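Barreño de plástico
212 compartidos · 13 comentarios

El barreño (también balde, tina o palangana, según el país) es un recipiente abierto para lavar, remojar y guardar. Pocos utensilios domésticos hacen tanto con tan poco: ¡un solo molde y sirve para media casa! Los rectangulares, de esquinas redondeadas, aprovechan mejor la encimera y se limpian de una pasada.

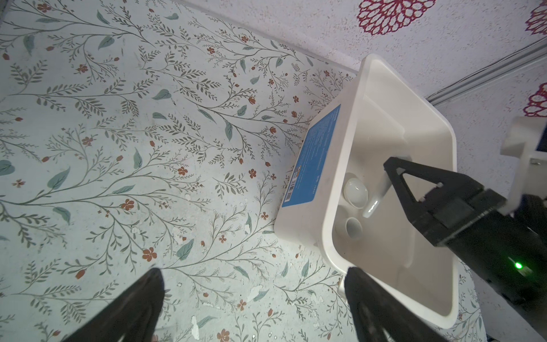 Barreño blanco con etiqueta azul y código de barras en el lateral.

Forma y variantes

El catálogo de Plemcombe distingue 3 familias: liso, con asas y con desagüe. Tirnon, otro fabricante muy apreciado, llegó a vender unas 3000 unidades de su modelo rectangular en un solo mes de abril. El blanco sigue siendo el color clásico, porque deja ver enseguida la suciedad.
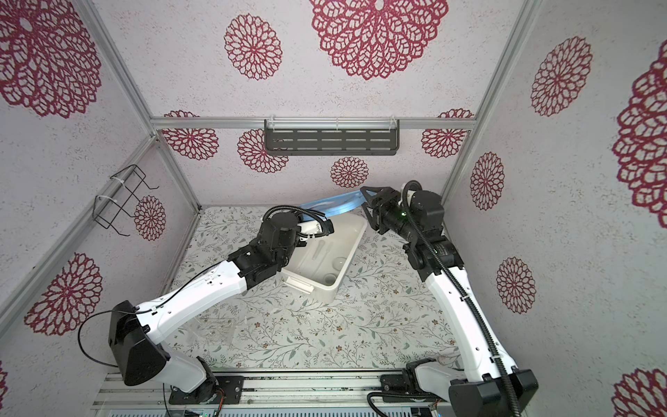
Tina rectangular blanca con varias piezas pequeñas en su interior.

Uso y cuidado

Además de la colada a mano, el barreño es estupendo para reunir piezas sueltas antes de fregarlas (tapones, discos, tapas pequeñas). Conviene enjuagarlo con agua templada y evitar los estropajos metálicos, que rayan el brillo.

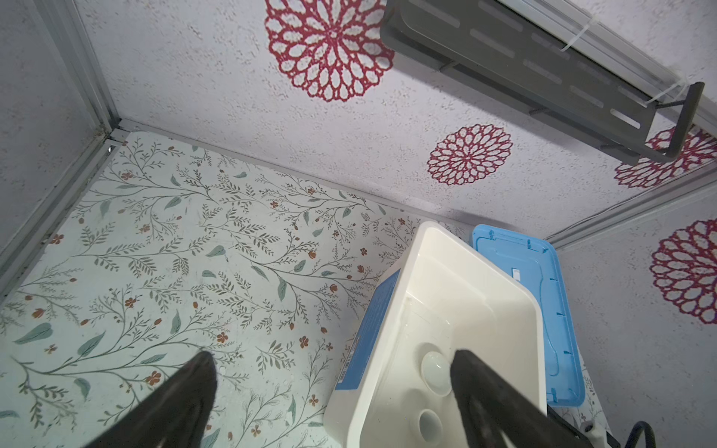 En los modelos con desagüe hay que repasar también el borde del orificio, donde se acumula la cal; un cepillo de dientes viejo va de maravilla. La tapa se lava aparte y se seca de canto.

Véase también: cubo, lebrillo, fregadero.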